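My Team Has Been Renamed Again

A few words about loyalty, warm-up shirts and a windows company.
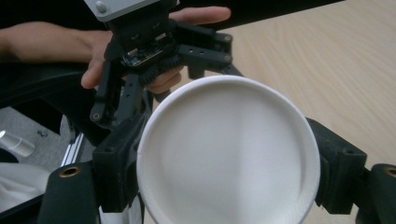

Posted in June by the blog's only employee | Filed under: Basketball, Complaints | 8 comments

The email came at 6:40 in the morning, an hour when I'm normally only told about parcels. The subject line was "Exciting News for the Trunine Family." I've been a season ticket holder long enough to know that I'm only called family when something is about to cost me money, so I made coffee before opening it.

The news was that Trunine Basketball will be called Clulter Trunine from next season. Clulter makes replacement windows. I have nothing against replacement windows, and from where I'm typing I can see a couple I ought to look into. But I've now supported this club under a bank, a car dealership, a regional brand of iced tea and a short blank period when the tea people had stopped paying and the shirts just had a darker rectangle where the logo used to be. I liked the rectangle. I thought we played well in the rectangle.

For anyone who wandered in from the sourdough post: Trunine is a second-division basketball team in a town you would have to be going to on purpose. We play at the Fotenness gym, capacity 522, a number I know because it's painted on the wall above the fire doors in letters bigger than the scoreboard. It fills up when Ríos come to visit, because their fans travel by bus with drums. The rest of the year you can put your coat on the seat next to you, and your bag on the one next to that.

I started going when I moved here and didn't know anyone. It was the cheapest warm place open in the evening that didn't expect me to join in. My first game was against Ríos and we lost by 34. I remember a man behind me saying, at the start of the fourth quarter, that we were "still in this if we get a couple of stops." I turned around to see if he was joking and he was unwrapping a sandwich with total calm. I bought a season ticket at the interval of the next home game. I can't tell you what the reasoning was.

Anyway, the rename. The email had a lot in it about the partnership, and about values, which the club and the windows company have discovered they share. Clarity was one. I'll give them that, somebody in an office got to go home early after coming up with clarity. There was also a new logo, in which the old heron (we have a heron, it goes back to the river, it's a long story and not a very good one) has been redrawn so that it's looking out through a pane. Or in through a pane. I've zoomed in and I can't work out which side of the glass the heron is on. I think it matters.

Then, near the bottom, after the paragraph where you'd expect people to have stopped reading, there was the bit about the tickets.

My seat is moving. The row I've sat in all these years is going to become "courtside hospitality," and I have to assume this will be achieved with a rope. I've been offered the equivalent seat on the opposite side, behind the visiting bench. I've sat over there once, as a guest, and here is what I learned: you can't see the near corner at all, you get every word the visiting coach says to his players, and the heating pipe runs directly under your feet. By halftime I knew all of their out-of-bounds plays and one of my soles had gone soft.

I'm trying to be an adult about it. A club like ours doesn't run on ticket money. It might run on the raffle, and the raffle prize is usually more tickets. The players mostly have jobs. Our point guard once fixed my neighbor's boiler on the afternoon of a game and then had a very tired evening against a full-court press – I did feel the neighborhood was partly to blame. If a windows company wants to pay for the bus and the physio and the referees' sandwiches, then they can have their name in front of ours, and I'll clap when it's read out.

I just won't say it. I want that noted. I never said the iced tea one either.

There is a question here about what exactly I'm a fan of, and I've been turning it over on the walk to work. The name has changed, and so have the colors, twice if you count the season the supplier sent the wrong green. The coach changes whenever we lose enough games in a row to get a photograph in the local paper. The players change every summer, apart from our captain, who I suspect has been left off the paperwork. The gym is the same gym, but it's a gym. On other evenings it holds badminton and a dance exam. So what have I been getting so worked up about? My best answer so far is the floor. There's a dead spot on the left side, just outside the arc, where the ball doesn't come up properly. Every home player knows to go around it, and every visiting guard finds it out the hard way sometime in the first quarter, and there's a noise the crowd makes when it happens. It's a low sort of purr. I've never heard a noise like it anywhere else, and I've been to an opera.

I checked the email for any mention of a new floor. There wasn't one. So that's good. Unless Clulter also do floors.

I did write back to the club. I kept it polite. I asked whether long-standing ticket holders could have first refusal on the hospitality seats, and what hospitality was going to mean in a building where the kitchen is a hatch. The reply came quickly, I'll say that for them. It thanked me for my passion. It said that hospitality guests would enjoy "a hot and cold offering." Then it said that my loyalty was valued and that I'd be getting a complimentary scarf.

I own a lot of complimentary scarves. The bank one is the best, proper thick wool, from before the bank had its troubles. The car dealership one sheds. I use the iced tea one to stop the draft coming in under the back door – a job I could now presumably have done professionally at a discount, as part of the Clulter Trunine family.

A friend who follows a big club, the sort with its own airline seats, told me over the weekend that I should just stop going if it annoys me so much. I said that I'd considered it. I hadn't. What would I do with the evenings? I've seen what people do with their evenings. They get into cycling.

So I've filled in the form. You have to click through a page that shows your new seat in a little three-dimensional diagram, and whoever made the diagram was kind enough to leave out the visiting bench and the pipe, so that the view from there looks like a quiet sheet of polished wood with a hoop at each end. I paid the same as last year, plus a booking fee, plus something called a facility contribution, which I'm choosing to believe is for the hatch.

The fixtures aren't out yet. I'd like Ríos at home early on, before my shoes wear thin, and I want to sit there behind their bench in my bank scarf while their new guard dribbles toward the left side of the arc, and I'm not going to say a word to him.

Next week, if the weather holds, the back fence. I have bought the wrong paint.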